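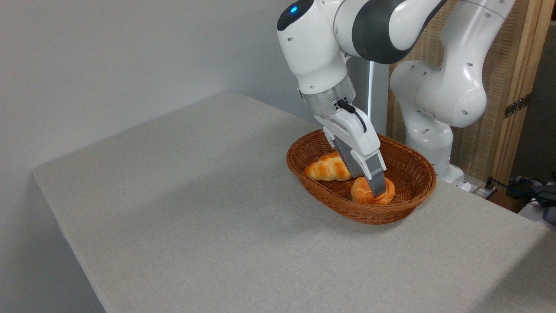
Sheila Wragg wrote on Wednesday:

> I'd still like to know whether we line the baskets or not. At the last lunch the rolls sat straight on the wicker and by two in the afternoon the bottoms were dry and there were crumbs down in the weave. My vote is a cotton napkin in every one. Also, can we settle how many go in a basket? People keep heaping them up and the ones underneath get squashed.
>
> And are we doing the braided ones again or only the knots? Wendy said the braids take too long.

Sheila, all,

I'll take these in order.

Lining: yes, if the bread is going to be out for more than an hour. For a short coffee break I don't think it matters. I have a stack of plain napkins from the September supper and they are washed and ironed. They are a bit large for the oval baskets, so fold them in half the long way and let the ends come up the short sides. Please don't use the paper ones. They stick to the egg glaze if the rolls go in warm, and then you are picking bits of paper off someone's lunch.

How many: one layer only. Lay a braid along the length of the basket, toward one end, and put the round ones in the space that's left. If you run out of room, start another basket. It is better to refill a small basket twice than to have one big pile, and the crusts stay shinier when they aren't rubbing against each other.

Braids or knots: both. Wendy is right that the braids are slower, but it's the same dough and the same oven, and some people like a longer roll they can split for a sandwich. Lacey Sugden has offered to shape the braids if somebody else does the knots. I make 4 braids for each batch and use the rest of the dough for knots. If you braid too tightly they split along the side in the oven — leave a little slack and pinch the ends under.

For the glaze, one egg and a spoonful of milk, brushed on twice. The second coat goes on right before baking. If the tops are browning too fast, move the tray down a shelf and leave the temperature alone.

Cleaning the baskets: Shalini Sisodia asked me about this off the list, so I'll repeat it here. Turn the basket over, tap it, then go over the inside with a dry pastry brush, along the weave and under the rim. If something has stuck, use a damp cloth and let the basket air out overnight before it goes back in the cupboard. Don't soak it. I did that to one of my mother's, which she bought in 1986, and the base has never sat flat since.

Two things I still need:

- someone to bring butter, both salted and unsalted
- the bread knife with the black handle, if it went home with you last time

I'll have dough ready to shape by nine. If you're coming to help, bring an apron and your own brush. Denise Staniforth has the key to the side door, and the oven should be on by the time the rest of you get there.

Can whoever has the butter reply to the whole list, please, so we don't end up with three lots again.

Thanks,
Penny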